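Handout 5: Reading a Vendor Offer
Course notes, Washington Medeiros
Revised Thu 17 July

Our case this week is the Kernska hand kit from Geagea. Bring the printed quote. If you left it in the Faltomholm lab, it is now scrap paper and you can share with a neighbor.

What is on offer: a pair of hand-held grippers with marker cubes, the tracking software, and a service plan called Irnera. A person does the task holding the grippers, the software works out where each hand went, and you train your robot on the result. The appeal is plain enough. People are cheap to start up in the morning and rarely need a firmware update.

The brochure says setup takes "minutes." It took us 124 of them, so I can't call it a lie. Most of that went to calibration, and a fair share to finding the page that explains calibration.

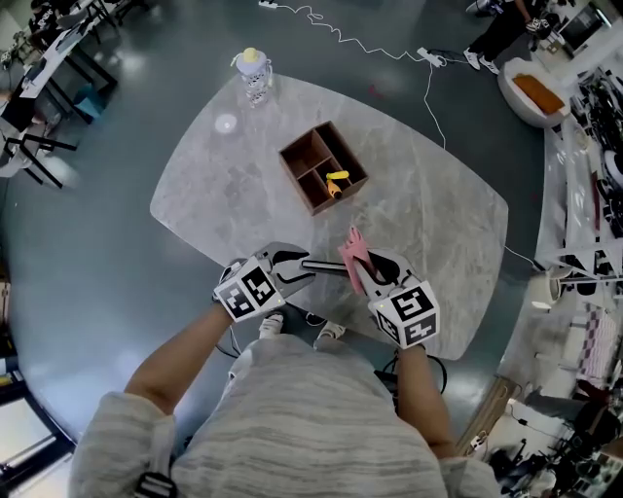

Cloth is where the kit earns its money. Hard objects are forgiving, and any gripper looks clever with a block. Fabric folds, slides and hides its own corners, and an operator holding the tool can feel a bad pinch coming in a way that someone on a joystick can't. Note this down as a real strength. I will be rude again shortly.

Weak points to look for in the quote:

Weight. Page two gives 316 grams per hand, then mentions the cube separately - in smaller type. Wrists read the small type by mid-afternoon.

Tracking. Markers have to be seen to be useful. Turn your hand the wrong way and the recording gets a hole in it. Of our 264 trial recordings in January, around 5 percent were thrown out for this. The vendor calls these "low-confidence segments."

Cables. The word "portable" appears in the heading. Ask what it is plugged into.

Irnera. Covers parts, excludes jaws. The jaws are the parts that wear out.

For next class: write one page on whether you would buy, rent or walk away. Give the cost per usable recording and show how you got it. "It depends" is allowed once, and only if you say on what.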